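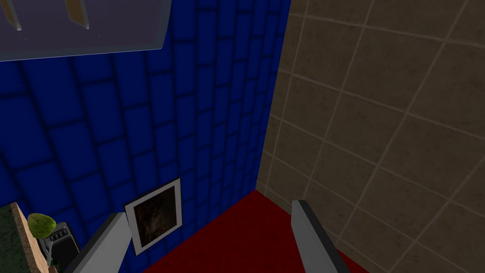

Unit 2: Teaching by teleop in the sim kitchen

Handout for the 17th March lab. Read before you log in, we won't have time to go over it all.

What you're doing
Driving the arm by remote control through a simulated kitchen. Everything you do gets recorded and the policy trains on it later. View is from the wrist, so the fingers are always in your picture and the room swings when you turn. Takes getting used to.

Two ways to show a task
By hand (kinesthetic): grab the real arm, move it. Good feel for contact. But your body gets in the camera view, and no use at all in sim.
By remote (teleop): you hold a controller, the arm follows. Cleaner recordings, worse feel. No touch coming back to you, so eyes only.
The Harkel leader arm is in between – you move a small copy, the big one follows. August group used it, notes are on the course page.

Before you record
– Open Utotis, load the Stonulness kitchen
– Check clutch is OFF
– Fingers fully open
– Look round slowly once. Find a landmark. The blue brick wall is handy, the rows run together toward the corner so you can tell which way you're facing
– Start pose the same-ish each time but not identical!! Some spread is good

Wrist view, what goes wrong
Depth. Everybody misjudges it. When you are close to a big plain surface there's no texture to go on, so use the edges instead. If brick or floor tile is showing at the side, keep an eye on that for drift.
Line up first, then go in. Don't do both at once.
Long flat parts: get the gap between the fingers square to the part. If it runs through at a slant, rotate the wrist before closing, otherwise one finger touches early and shoves it.

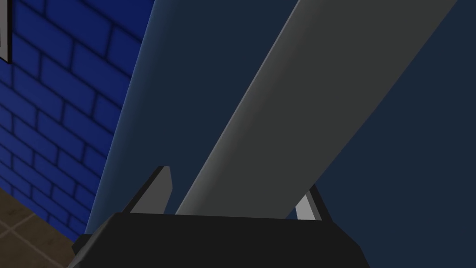

Fig. 2. Wrist view, fingers open, gray bar running through the gap at a slant.

Recording rules
30 demos per pair. Cap is 600 steps each, the recorder stops by itself.
Pauses: short ones ok. Long ones teach the policy to sit still, so trim or redo.
Mistakes: a small wobble you recover from, keep it. Dropped part, tag as fail and dont delete it.
Swap drivers halfway. Two styles in one set is harder to learn from but we want to see it (Aoki plot, next unit).

Files
Save under your pair number. Seed is 2097 for everyone, leave it alone or the replays wont match.

To hand in
Demo folder, plus half a page: where did you slow down, and what were you looking at when you did? Mark the step numbers.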